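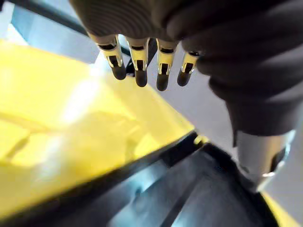
How I ended up with people to eat soup with

When I moved to Skornby I knew one person, and she moved away six weeks later. I work from my kitchen table, I'm not religious, I don't have a dog, and I'm hopeless at anything involving a ball, so most of the usual ways in were closed to me. I had plenty of friends, mind you. They were all in my phone, living in other places, sending me pictures of their children and their dinners, and I'd sit there of an evening feeling both well loved and a bit daft for being lonely.

I should say that I didn't notice it straight away. The first few months of working at home were lovely. I had proper lunches! I hung the washing out between calls! Then one afternoon in the queue at the chemist the woman in front turned round and said something about the rain, and I talked at her for so long that she had to put her basket down. I walked home quite pink in the face and thought, right, something has to be done about this.

What I did first was join things, and I joined the wrong things. There was a walking group that went very fast and very far, full of perfectly nice people whose backs I got to know well. There was a language exchange where I was the only one who turned up to speak Portuguese, so I went home. I tried one of those big mixers above a bar (name badge, a free drink, a lot of shouting) and spent the evening being told about somebody's extension. I'm sure it works for some people. I came away with a sore throat.

The soup was Joana Serrano's idea, although she says it was mine. We'd met in the laundrette when my machine packed up, and we got on to the subject of how neither of us ever cooked anything decent for one. She said she made a huge pan of caldo verde every winter and then ate it for days until she couldn't look at it. I said I'd have some. She said come round, then, and bring a bowl because I've only got 3.

So I went round with my bowl. The week after, she came to mine, and brought the man from the flat below her, who'd smelt the first lot coming through the floor. By December there were 7 of us, and that's more or less where it has stayed. People drift off and come back. One had a baby and now comes with the baby.

The way it works is very simple. Whoever is hosting makes one pan of soup and nothing else. Everybody brings their own bowl and spoon, and somebody usually remembers bread. We start at half past six and people go home by nine, even if the talk is good, and I think that early finish is a big part of why we all keep saying yes. I can manage a midweek evening if I know I'll be in my pyjamas by ten.

We did try to make it fancier. In the second winter I got carried away and suggested themes, and there was a dreadful run of people apologising for their croutons. One friend went all the way to the other side of town for the right noodles from Nông, made a broth that took her two days, and then was too tired to come and sit down with us. After that we went back to leek and potato. Tins are allowed. I once served a tin of tomato with a spoonful of pesto in it and had two requests for the recipe.

I've been asked a few times by people who read this blog whether they ought to use an app or a site to get something like this going, and I don't really know what to tell you. A couple of our lot did find us through a notice in the Haneo café, on the board by the toilets, handwritten, with the little tear-off strips along the bottom. I'd felt ridiculous pinning it up. Another came because I asked her at the bus stop, after months of nodding at each other, and she told me afterwards that she'd been meaning to ask me something of the sort herself.

The bit I'd pass on is to pick the same evening and keep it, even when it looks as though hardly anyone will come. We had one night last winter with only 2 of us, me and the man from downstairs, sleet coming in sideways, and an enormous pan of split pea. We'd never really spoken without the others there. He told me about growing up on a barge, and I told him about my mum, and he carried half the soup home in a jug with a saucer over the top.

It's my turn next week and I haven't decided what I'm making. I've got a celeriac in the bottom of the fridge that needs using up, and Joana has already said she doesn't like celeriac, so it'll probably be carrot.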